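Tunness 5 or keep the old phone another year?
Phones and Tablets > Buying Advice
Page 1 of 1

slowcharger
Posted Dec 23, 2024
My current phone is a Tollar that has reached the stage of life where it shuts off at 30 percent and calls it a night. I have 500 dollars set aside and the Tunness 5 costs exactly that, which my wife says is a sign and I say is a price. Everybody in the reviews talks about the camera. I take pictures of parking spots so I can find my car. Is there any other reason to buy it?

mapleknob
Battery. I get through a full day with maps running and there's still some left when I go to bed. My brother has the Tollar everyone raves about and he travels with a charger, a spare charger, and the look of a man hunting for an outlet.

Lenni Keskinen
Your brother needs to turn the screen brightness down. I've had two Tollars and both lasted all day. The Tunness is a fine phone but people in this forum talk about it as if it did their taxes.

mapleknob
He did turn it down. Now he can't see the screen and it still dies at dinner.

oldporch77
Keep the Tollar and get the battery replaced. The shop by me charged 100 dollars, took less than an hour, and the phone acts like new. You'd have 400 left over for things that don't need a software update.

slowcharger
I thought about it. The trouble is the updates stop in January, and my bank's app has started sending me little warnings, like a dentist.

Tuulikki Väisänen
I switched from a Tollar to the Tunness 5 last month, so I wrote down what I noticed. Skip it if you're only here for the arguing.

1. Moving everything over
The transfer app said five minutes. I made coffee, drank it, made lunch. It did bring all my messages and photos, plus 114 alarms I have apparently set and never deleted. One of them is for 4:10 in the morning and I have no memory of that person.

2. The camera
Good in daylight, fussy indoors. It likes to smooth things out, and faces come out looking freshly ironed. Knitwear it handles better, and you still get the fuzz and the ribbing on a pink sweater against a dark table.

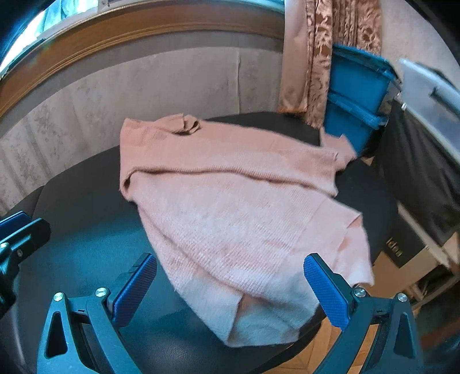
3. Calls
Clear on my end. My mother says I sound like I'm in a bucket, but she said that about the Tollar too, and about the landline.

4. Size
Too big for one hand unless you have a piano player's reach. I've dropped it twice. No cracks so far, one small dent in my pride and another in the corner.

Lenni Keskinen
Color in that sweater shot looks a bit dull to me. My Tollar would have given it more punch.

Tuulikki Väisänen
Your Tollar would have made it orange. It's a muted pink sweater, Lenni.

mapleknob
Can confirm, my brother's Tollar makes every sunset look like a house fire.

oldporch77
Still haven't heard a reason a new battery won't do. Three more pages of camera talk and the man just wants to find his car.

Tuulikki Väisänen
The updates, he said so. I wouldn't do my banking on a phone that's stopped getting them. If he only used it for calls I'd be with you.

budgetbyte
Nobody's mentioned the Bultudeo. Cheaper than both, headphone jack, battery the size of a roof tile. The camera is poor and the menus seem to have been translated twice, but it finds parking spots as well as anything.

Lenni Keskinen
There's a reason nobody mentioned the Bultudeo.

budgetbyte
You've used one?

Lenni Keskinen
I've held one.

slowcharger
Thanks, all. Leaning Tunness, since my Tollar turned itself off while I was reading the replies defending it. Does the transfer app let you leave the alarms behind?

Tuulikki Väisänen
There's a checkbox on the second screen, under Clock. I found it afterward.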